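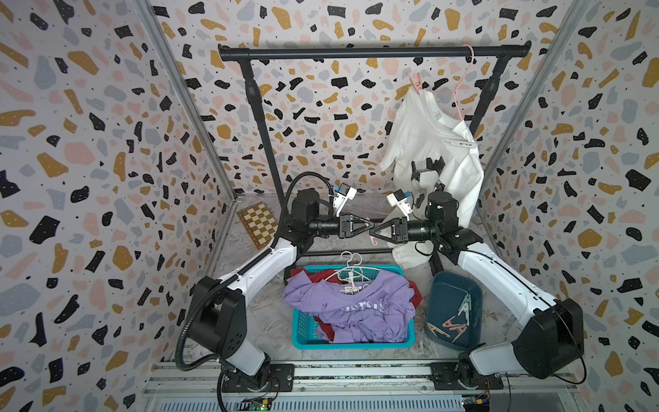 Camiseta branca num cabide cor-de-rosa, presa por um prendedor no ombro. No cesto, mais roupa.

Como a roupa seca

Secção: Ciência em casa. Idade recomendada: a partir dos 8 anos.

Uma peça de roupa que sai da máquina de lavar parece quase pronta, mas ainda contém muita água. Essa água está entre os fios do tecido e também dentro das próprias fibras, quando são de algodão. Secar a roupa significa passar essa água para o ar.

O que é a evaporação

A água é feita de partículas muito pequenas chamadas moléculas. As moléculas estão sempre em movimento, umas mais depressa, outras mais devagar. As mais rápidas conseguem escapar da superfície da água e misturam-se com o ar. Passam então a chamar-se vapor de água. O vapor de água é invisível.

A evaporação acontece a qualquer temperatura acima de zero graus. A água não precisa de ferver. Uma camiseta pendurada dentro de casa, à sombra, também seca, embora demore mais tempo.

Quatro condições alteram a velocidade:

Temperatura. Com mais calor, mais moléculas têm energia suficiente para escapar.
Vento. O ar em movimento afasta o vapor que se junta perto do tecido.
Humidade do ar. O ar que já tem muito vapor recebe mal mais vapor.
Área exposta. Um tecido aberto seca mais depressa do que um tecido dobrado.

Um exemplo com números

Na escola de Mirnville, uma turma pesou uma camiseta de algodão numa balança de cozinha. Seca, a camiseta tinha 132 gramas. Depois de mergulhada num balde e retirada sem torcer, tinha 407 gramas. A diferença é a massa da água:

407 − 132 = 275 gramas

A água pesava mais do dobro da camiseta. Por esta razão, a roupa deve ser torcida ou centrifugada antes de ser pendurada. A centrifugação faz girar o tambor da máquina a grande velocidade e a água sai pelos furos. A parte que fica no tecido só sai por evaporação.

A sala estava a 19 graus. No dia seguinte, a experiência foi repetida a 20 graus. Um grau de diferença é pouco e a turma não conseguiu notar nenhum efeito. Para comparar temperaturas, convém escolher dois locais bem diferentes, por exemplo uma despensa fresca e uma varanda ao sol.

O material

Cesto. Serve para transportar a roupa. A roupa molhada não deve ficar no cesto muitas horas. O ar circula mal entre as peças amontoadas, a água evapora devagar e podem crescer bactérias e fungos. São eles que produzem o cheiro a mofo.

Cabide. Mantém os ombros da camiseta abertos. O peso da água puxa o tecido para baixo e ajuda a alisar as rugas. As camisolas de lã grossa são uma exceção: molhadas, podem esticar e perder a forma, e secam melhor deitadas sobre uma toalha.

Varão. É a barra horizontal onde se penduram os cabides. Deve haver espaço entre as peças. Se duas camisetas se tocam, a zona de contacto é a última a secar.

Prendedor. Em Portugal diz-se mola da roupa. O modelo mais comum é formado por duas alavancas unidas por uma mola de metal. Ao apertar uma ponta, a outra abre. Ao largar, a mola fecha as duas partes e o tecido fica preso por atrito. No cabide, o prendedor impede que a camiseta escorregue. Guardar os prendedores num tabuleiro evita procurá-los um a um no meio da roupa.

Como pendurar uma camiseta no cabide

1. Sacudir a camiseta duas ou três vezes.
2. Fazer entrar o cabide pela parte de baixo da camiseta, para não alargar a gola.
3. Acertar as costuras dos ombros com as pontas do cabide.
4. Colocar o gancho no varão.
5. Prender o tecido ao cabide com um prendedor, na zona do ombro.
6. Afastar a peça das vizinhas com a largura de uma mão.

As camisetas com letras ou desenhos estampados penduram-se do avesso quando secam ao sol. A luz solar desbota as tintas com o tempo.

Experiência: dobrada ou aberta?

É necessário: dois panos de cozinha iguais, um cabide, dois prendedores, um prato e um relógio.

Molhar os dois panos e torcê-los da mesma maneira. Pendurar o primeiro no cabide, bem aberto, com os dois prendedores. Dobrar o segundo em quatro e deixá-lo no prato, na mesma divisão. Tocar nos panos de hora a hora e escrever numa tabela uma destas palavras: molhado, húmido, seco. No pano dobrado, verificar também as camadas de dentro.

Os dois panos têm o mesmo tamanho, mas o dobrado tem uma parte muito menor em contacto com o ar. Um sábado de manhã é uma boa altura para começar, pois o pano dobrado pode ainda estar húmido à noite.

Palavras a saber

Atrito: força que dificulta o deslizamento entre duas superfícies.
Evaporação: passagem da água líquida a vapor, à superfície.
Fibra: fio muito fino de que é feito o tecido.
Humidade: quantidade de vapor de água presente no ar.

Na próxima ficha: por que razão o ferro de engomar tira as rugas.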